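Storkden Treasury Support
Ticket 665: Grant proposal stuck in "Ready", processing reverts
Opened by: Griet Schouten
Assigned to: Ilari Pitkänen
Component: Gbeho governor contract, Edance web front end
Status: Resolved

Griet Schouten
Proposal 274 passed and its grace period ended Sun 8 August. Front end shows Ready. Clicking Process opens the wallet, the gas estimate fails, and sending anyway reverts with no reason string. Tried two wallets and two RPC endpoints. Same result. The proposal pays 980 tokens from the guild bank to the Zotberg textile grant. 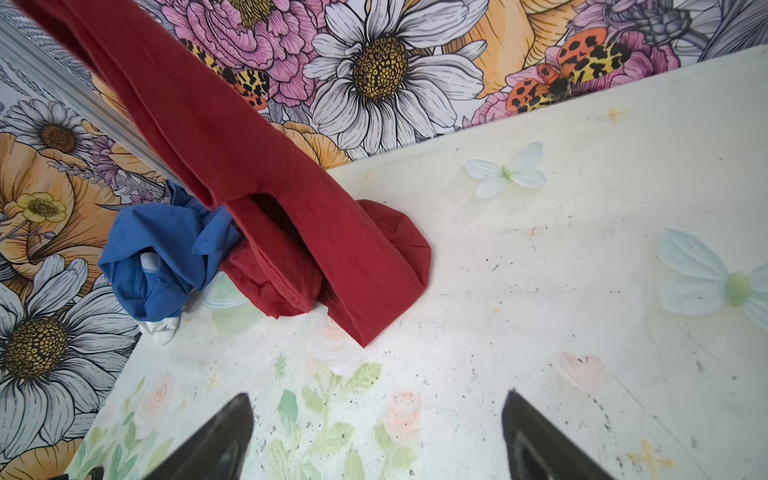
Attachment 1: red and blue garments on the table

Ilari Pitkänen
Reproduced on a local fork. The revert comes from the processing function, before any transfer is attempted. The contract processes proposals strictly in queue order, so I checked the one ahead. 273 is flagged processed. Please send the raw output of the proposal struct for 274, not the front end view.

Griet Schouten
Raw output sent by mail. Yes votes exceed no votes, sponsored = true, processed = false, cancelled = false. Token address matches the whitelist.
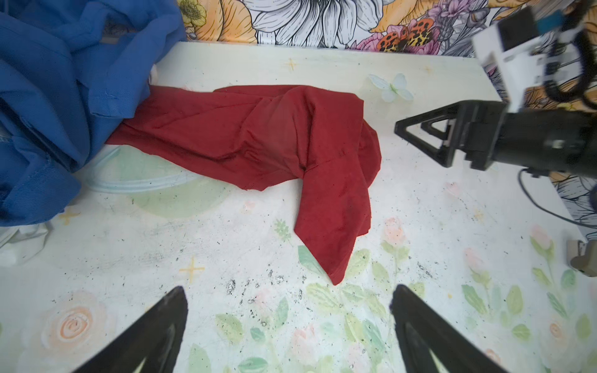

Attachment 2: red garment, laid across the floral tabletop

Ilari Pitkänen
Struct is fine. Next suspect was the processing reward. Each call pays 20 tokens to the caller out of the escrow balance. Internal escrow ledger reads zero, although the contract's actual token balance is higher. The subtraction underflows and the call reverts.

Josué Barros
Escrow was topped up in June with a direct token transfer. Would that explain it?

Ilari Pitkänen
Yes. A direct transfer changes the token balance but not the internal ledger. The contract has a collect function that credits the difference, but to the guild bank only. Escrow has to be credited through the deposit call.

Workaround:
1. Approve the governor contract for 20 tokens.
2. Call depositEscrow from a member address.
3. Confirm that the escrow ledger reads 20.
4. Call process on 274. 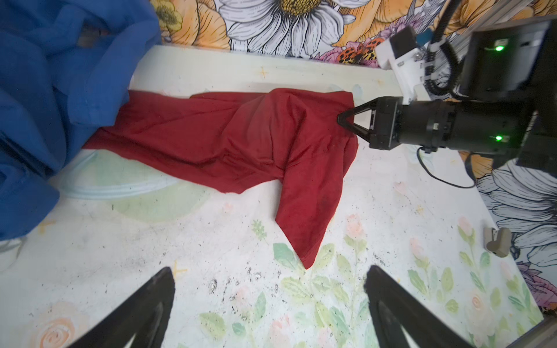
Attachment 3: red garment with a gripper at its upper right corner

Griet Schouten
Steps 1 to 4 done. Transaction confirmed, grant balance is now withdrawable by the Zotberg address. Front end still showed Ready until I cleared the cache.

Ilari Pitkänen
The cache problem is separate and has been passed to Bohdana Ostapchuk. Edance will also get a warning when the escrow ledger is below one reward. Closing.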